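Packing table check, 19th April
Back room, Skekix orders

I do this one before every big packing run, and we have 532 parcels going out to Farina, so I took my time. Comments are mine, grumble away.

1. Tape dispenser
Roll sits upright on the orange hub, blue handle is the part you hold. Check the cutter with your eyes, please, never a thumb! Fingers stay on the outside of the roll while you fit it.
Result: OK. Spare roll within reach.

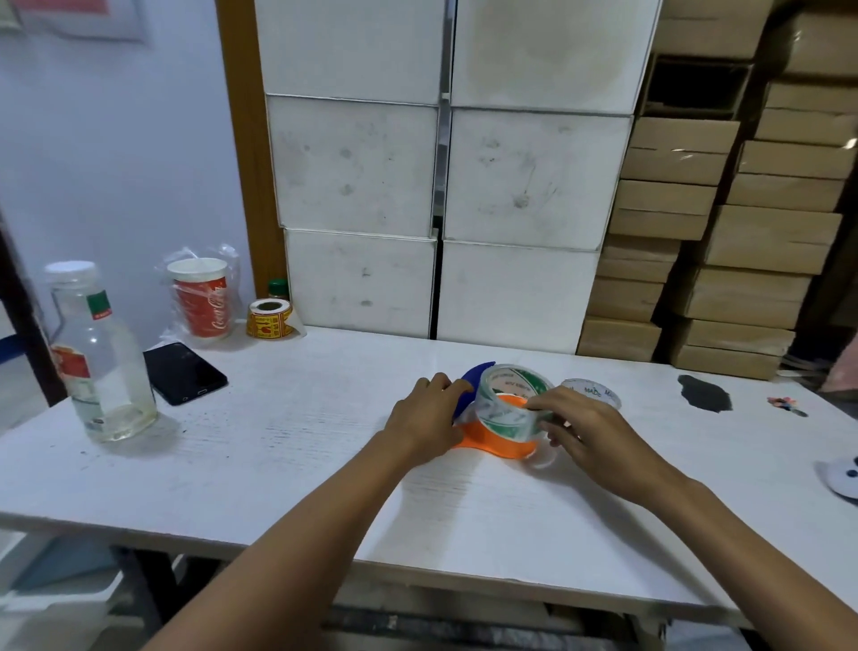 2. Drinks and phones
Cups and bottles go to the back or, better, off the table. I know, I know, I'm as bad as anyone (my phone lives there too).
Result: needs work.

3. Table surface
Wipe down, no grit, nothing small rolling about under the parcels.
Result: needs work, see below.

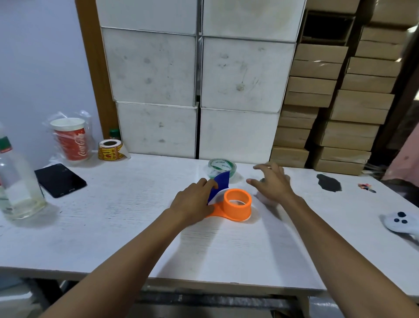 4. Boxes along the wall
My rule is nothing stacked higher than you can lift down without stretching, and heavy ones at the bottom. The white boxes are three high in each column and I can live with that, but they're grubby, and the middle ones are the worst of the lot. Wipe them before they go near a customer's order. Same cloth can have a go at the dark gray stain at the back of the table.
Result: OK for height, fail for dirt. Recheck in August with the Pusov shelving.

Signed: Xuelian Tang

Comments (2)

brindonness_packer: Can we add box knives to this? Ours never get checked.

Xuelian Tang: Yes! Going on the next one as item 5.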